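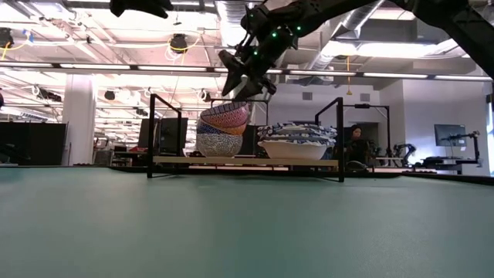 Gripper open over the bowls, shelf rack in its usual spot.

Right, a few people asked how we look after the bowl cell at Ivthorpe, so I'm going to do it properly this time and put it all in one thread. Get a brew. (1/many, I never know how many)

The job on paper is dull: pick a bowl off the shelf rack, put it on the green table, put it back. Do it again. The arms are fine. What eats my week is fingertips, cables and the rack drifting out of place.

Rack first. It's a black metal frame with a plank across it and it isn't bolted to anything, which I argued about with Tihomir Dimitriou for most of September. He wants to swap it out quickly. I want it to stay put! We settled on two stop blocks that live in a drawer and come out for every set-up.

So every morning: blocks on the table, rack pushed back against them, blocks away again. Then I jog the arm down over the left half of the plank with the gripper open and look at it from the front and from the side. If the fingers aren't over the middle of the stack, I move the rack and leave the taught point alone.

I'm strict about that last bit. Lụa Văn once spent an afternoon tracing a fault that came down to three of us each "just nudging" the taught point. Now it's written on the cabinet in marker pen. Nudge the rack, never the point.

Next, plank. Wipe it, both sides. Grit under a foot ring tilts a bowl enough to spoil the pick, and you'd never spot it standing up.

OK, fingers, which is what most of you were asking about. 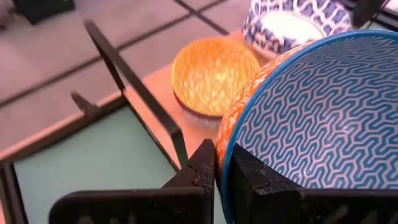
How often do you change the fingertips?
Every 1000 picks, or sooner if a fingernail catches anywhere on the gripping face.

We used to wait until bowls started slipping. Bad plan. By then you've already been turning the grip force up bit by bit to make up for it, and then you put new tips on and forget to turn it back down. Ask me how I know — Genivaldo Bragança still has half a dish on his desk.

The swap takes me eight minutes if the screws behave. Power off the gripper, not only the program. Old tips out, clean the seats with a dry cloth, new ones in finger tight, close the gripper on the Terkico gauge block, then do the screws up. If you tighten them before closing on the block the tips sit skewed, and you'll be chasing it all day.

Then grip force back to the figure on the sheet. On ours that's 49, and no, I couldn't tell you 49 what, the Kokkonen software calls them "units" and leaves it at that. Cyril Sowerby wrote to them about it. He got a very polite reply with no units in it.

Cables next. The wrist cable needs enough slack to get through the full twist and not so much that it swings about and catches. I run the arm through its worst pose by hand at low speed and watch the loop the whole way round. Boring, takes ages, do it anyway.

If you're adding a tie, leave it loose enough to slide a pencil under. Tullio Russo pulled one tight on the old cell, and the cable went inside the jacket where you couldn't see it. We lost a whole morning to a camera that came and went as it pleased.

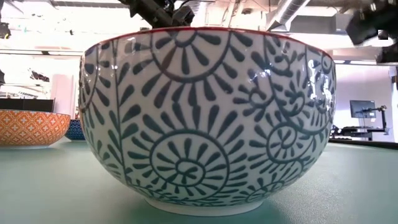

After the cables I do the slow run. One bowl, quarter speed, hand on the stop button, all the way there and back. Deep bowls with a small foot are the ones I use for this, as they're the fussiest to set down level. If one of those lands softly the rest will be fine.

What I'm listening for is the set-down. A little tick is good. A clack means the table height is out, and it's nearly always the table. Ours has a leg that creeps. I've put a dab of paint on the thread so I can see if it's moved.

Then up to working speed and I log the start count. Longest run so far without me touching anything is 172 picks, and I was very smug until the next bowl.

Spares in the drawer, for those who asked: two sets of tips, one wrist cable, the gauge block, a bag of the tiny screws (you WILL drop them) and the stop blocks. Sirkotetti do the screws in small packs now, which is a relief after years of buying a lifetime's supply.

I'll do the table leg as its own thread once I've had it apart. Send me your cable routing photos in the meantime, especially the ugly ones.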